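I have now used the Vallus steam cleaner for 7 months, and I think this is enough time to write something useful. When I was looking for one, most reviews were written after a single afternoon, and I wanted to know how such a machine behaves when it has become a normal thing in the cupboard.

I live in a flat with two bathrooms, tiled floor in the kitchen and old windows with many small corners. I paid 449 francs at Zwahlen, the household shop near the station. It was not on sale. A cheaper model from Sikero stood next to it, and the seller, Konrad Aebischer, let me lift both of them with a full tank. The Sikero was lighter but its hose was very stiff, and I have a bad shoulder, so the choice was quickly made.

## What is in the box

You get the main unit, the hose with handle, two extension tubes, a floor head, a small triangular head, a window tool, and a set of round brushes. There is one cotton cover for the floor head and one for the triangle. One of each is too few. If you clean two rooms, the first cover is already dirty and you must stop or continue with a dirty one. I ordered more covers in the first week, and I find that at this price they should be included.

The instructions are clear, but printed in very small letters. My mother could not read them without a magnifying glass.

## Heating and filling

The tank needs 6 minutes until the lamp turns green. The maker promises 5, and maybe this is true with warm water from the tap, I did not try. For me it makes no difference. I switch it on, clear the things from the floor, and then it is ready.

You cannot refill while it is under pressure. You have to switch off, wait, open the cap slowly and start again. For the whole flat I need to do this once, and it is the part I like the least. There are machines with a separate tank which you can fill at any time, and if your home is bigger than mine, I would look at those.

## How it cleans

**Bathroom.** Very good. The joints between the tiles became two shades lighter, and I had believed that they were simply grey. Limescale on the taps comes off if it is fresh. Old limescale needs vinegar first, the steam alone only makes it a bit softer.

**Kitchen floor.** Good. Dried sauce and the sticky places in front of the cooker disappear after two or three passes. You must vacuum before, otherwise the hairs stick together and you push them from one side to the other.

**Oven door.** Disappointing. I had seen a video where the brown fat ran down by itself. On my oven it did not run. I still use Zivov paste for this and some patience.

**Windows.** Acceptable when it is mild outside. In December I did not dare to put hot steam on the cold glass, and the instructions also warn about this.

For all these jobs you need a good cloth in the other hand. The steam loosens the dirt, but somebody has to take it away, and if you wait too long it dries again in the same place. I first used old cotton T-shirts and they became soaked too fast. Now I take microfibre with a raised, bubbly surface, which goes well into the joints. A strong colour is practical too, you find it again when you have left it behind the toilet.

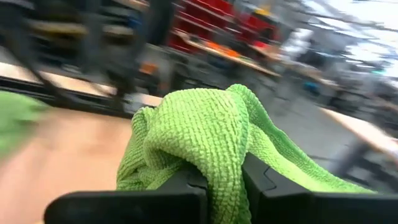

## Noise, weight and storage

The machine is quiet while heating and hisses when you press the trigger. I can use it at seven in the morning without trouble with the neighbours. It rolls well on tiles, less well on carpet, and it falls over if you pull the hose sideways around a door. The cable could be one metre longer.

For storage there is a hook at the back for the tubes. The small brushes have no place of their own, so I keep them in a freezer bag.

## After seven months

The steam is as strong as at the beginning. I rinse the tank every month, as it is recommended, and small white flakes come out each time. One round brush has lost its shape because I pressed too much on the shower drain. The rubber ring at the handle began to drip in spring. Zwahlen sent me a new one without cost, and I could change it myself with a small screwdriver.

I would buy it again for the bathroom and the floors. For the oven I would not, and for somebody with only carpet in the flat it makes little sense. Please order the additional covers on the same day, they were sold out for three weeks when I needed them.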